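Workshop > Bench Tips > Recording Handling Examples

Tips for recording small-object examples at a kitchen worktop

These notes cover teleoperated recording of household handling tasks with two-finger grippers. They were written for the Prurna bench in Tristutville, but most of it applies to any counter at working height. Mar 26, 2021.

Before the first take

Wipe the counter, then wipe the finger pads with a separate damp cloth. Flour and crumbs reduce grip on rubber before they are visible to the operator. Let the pads dry fully.

Close the gripper on nothing and note the reading. If it has drifted from the last session, rezero it now. A drift found afterwards means every take in the batch has to be checked by hand.

Fix the lighting for the whole batch. Polished stone throws glare into a wrist camera, and a lamp moved by a hand's width will shift it. Draw the blinds if the sun is likely to come round.

Choosing objects

Start with rigid things: a spoon, an egg cup, a jar lid. Move on to hinged and linked things once the operator can do 8 clean takes in a row. Cloths and bags come last.

Keep objects in a shallow tray beside the work area and return them to it after each take. Start positions should vary. Operators drift towards the same spot within a dozen takes, so we let the Swai script call out a square on the counter and put the object there.

Takes that are worth keeping

Keep the slow ones. Of 1,803 takes recorded in October, 59 were thrown out for dropped camera data and none for being slow. Keep fumbles too, provided the operator recovers the object without help, and tag them as recoveries. A take where a hand reaches in to assist should be deleted.

Leave a full second of stillness at the start and at the end. The trimming tool in Ilel uses it to find the boundaries, and without it the last release is often clipped.

Keys and other loose bundles

A bunch of keys is awkward because it changes shape each time it is lifted. Grip a key shank where possible. A split ring can roll between the pads, and the bundle swings when it does. With two grippers working together, bring the second in from above and keep its fingers open until the tips are either side of the ring.
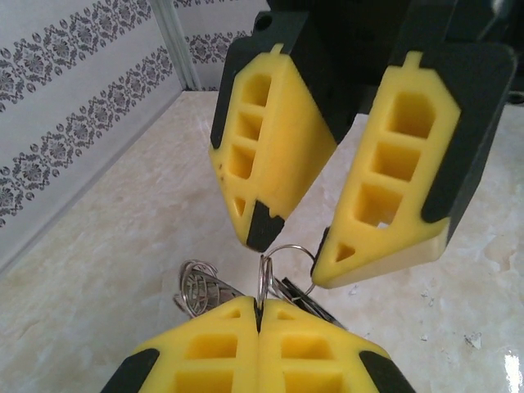 Close slowly at that point, and hold the first gripper still until the second has taken the load. Operators tend to open both at once — count one beat between the two actions. If the bundle lands on the counter, regrasp from where it fell.

Set the closing force lower than for cutlery. Ours sits well below the default for keys, and higher settings squeezed thin rings out sideways. On marble, put the bundle down; do not drop it from height, as key tips will mark the polish.

Labels

Write the label straight after the take. One line is enough: object, action, outcome. "Keys, transfer, recovered" is a good label. "Keys 4 ok" is not.

Back up at 95 takes or at the end of the session, whichever comes first. Check that the last file opens before switching off the arms.

Contact the bench desk | © Prurna, Tristutville | Back to top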